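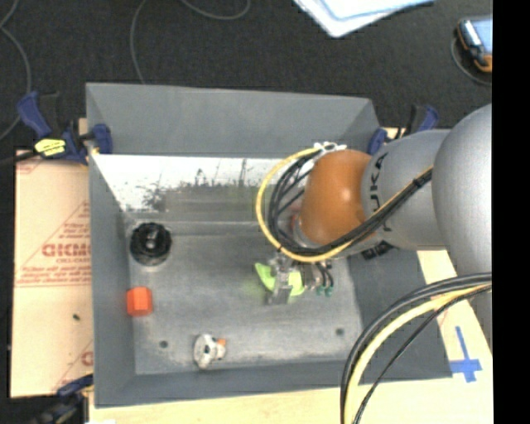 *The KUKA arm over the gray work tray.*

Mon 20 July

Dear Canan,

Thank you again for your patience with us over the spring, and for the very kind note you sent after the pool heater gave out (we have it pinned up in the kit room!). I'm glad to say the diver rescue refresher program is back on its feet, and most of what we promised you in February is done.

We have now put 38 divers through the two-day course at Stevomberg quarry. Ruby-Lee Hoani led the surface tows and the oxygen sessions, and Pieter Shabalala took everyone through bringing up an unresponsive diver, which people always find harder than they remember, especially in a drysuit with cold hands. We ran 3 evening sessions for boat crews as well, and they asked so many questions about recall signals that we stayed until the parking lot gate was being locked.

On the money side, we have spent $1,772 of the equipment line, nearly all of it on regulators for the oxygen kits and a new throw line. The Brunner compressor still needs its filter changed, and I would like to move $200 over from printing to pay for that, if you are happy with it.

The night exercise is the one piece still outstanding. Sibel Kılıçarslan is talking to the quarry about lighting on the east ramp, and I will write as soon as we have their answer.

With warm thanks from all of us,

Ekrem Ağca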